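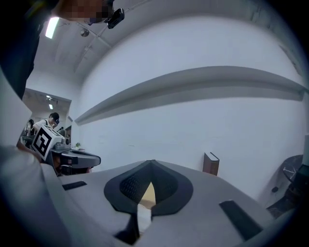 I've had the Jidano hand-held gripper kit on loan since March, and a few people have asked me whether it's worth the money for a small group. My short answer is yes if you already have someone who can handle the software side, and probably no if you don't. The long answer follows.

The kit is sold by Usteck, who also do the support. You get a pair of grippers, chargers, cables, a hard case and a license for Wisero, the program that takes your recordings and turns them into something you can train on. You hold one gripper in each hand and do the task yourself. The arm comes later, or never, if all you want is to collect the data and pass it on.

Setup took us most of a morning. The printed guide skips the step where you pair the left and right units, and if you pair them in the wrong order Wisero swaps the hands without telling you. We lost 7 recordings to that before I noticed. Usteck sent me a newer guide the same afternoon, and it does cover the pairing.

For the trial I stuck to table work with household things. Small stuff, soft stuff, things that stand up and things that lie flat. I wanted to know how the fingers handled objects that give a little when you squeeze, as our old kit was bad at that.

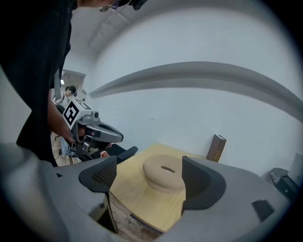 Soft items went better than I thought they would. The trigger has a long travel, so you can close the fingers slowly and stop partway, and after an hour or so you quit thinking about it. Hard, thin items were worse. Picking a single sheet of card off a flat table took me several tries every time, and I never got good at it.

Weight is my main complaint. One gripper is fine. Two of them for a full session is a lot, and my wrists were sore by the second day. We settled on eight minutes on and then a break, with people trading places. The grips are also sized for bigger hands than mine.

Battery life is listed as up to 90 minutes. I got a bit less than that and started charging at lunch whether they needed it or not.

Wisero is the part I have mixed feelings about. Import is quick and the trimming tool is good. Export is slow, and it will not let you rename a batch once it's saved. By the end of the loan we had 290 usable recordings, and I had to keep my own spreadsheet to know what was in them — not something I should need next to paid software.

I sent a draft of this to Oakley, where they've been using the same kit for longer than I have, and asked what I'd missed. 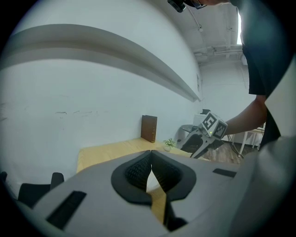 Guoqing Wei wrote back that I was too easy on the export and too hard on the weight. "You get used to the weight in a couple of weeks. You don't get used to waiting for the export. We run ours overnight now. Also, check the finger screws every few days, because ours worked loose and the recordings from that week were no good."

I checked mine after reading that, and two needed tightening. The loan kit goes back at the end of the month, and I've asked Usteck for a price on one set with the smaller grips.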